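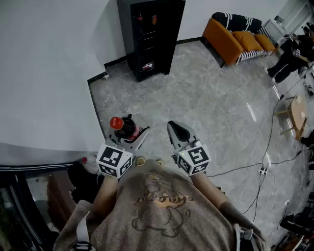

Right gripper dropout, bottle task

Tuesday, November 29, 2022

Lost most of the morning to the right hand unit. Writing it down while I still have the log open.

Task is the cola bottle pick and place by the black cabinet, handheld grippers, one marker cube on each. Planned 50 takes. Stopped after 40 when the replay check flagged the right side. In 49 percent of the frames on the worst take the right jaw width reads as a constant, fully open, while the jaws are plainly moving in the video. Left unit is clean all the way through.

Green light on the right cube stays on during the fault. So the light only tells us the cube has power. The Kalura setup sheet says green means "ready" and people read that as "recording." Needs changing.

Tried, in this order:

- Restarted the Sotelo logger. Fine for two takes, then stuck again.
- Swapped the left and right encoder leads at the hub. Fault stayed with the right gripper, so the hub port is OK.
- New lead on the right gripper. No change.
- Opened the grip housing. Encoder connector was sitting crooked, latch not closed. Pushed it home, taped it, and ran the jaws open and shut for around 200 cycles. No dropouts.

I think it was left half seated when the housing was opened in October for the new finger pads. Can't prove that. The October takes should be checked for the same flat line before anyone trains on them.

Second thing, separate. Cables are running across the tile out to the power strip, and the operator is watching the bottle and not the floor. I caught a foot on one while backing up from the cabinet. Didn't go down, but I had a gripper in each hand and no way to grab anything. Strip goes against the wall before the next session and the cables get covered.

To do:

Redo all 40 takes, don't try to patch the jaw width
Add a flat-line warning to Sotelo during recording
Fix the "ready" line on the Kalura sheet
Order latching connectors from Drudcombe, enough for both hands
Cable cover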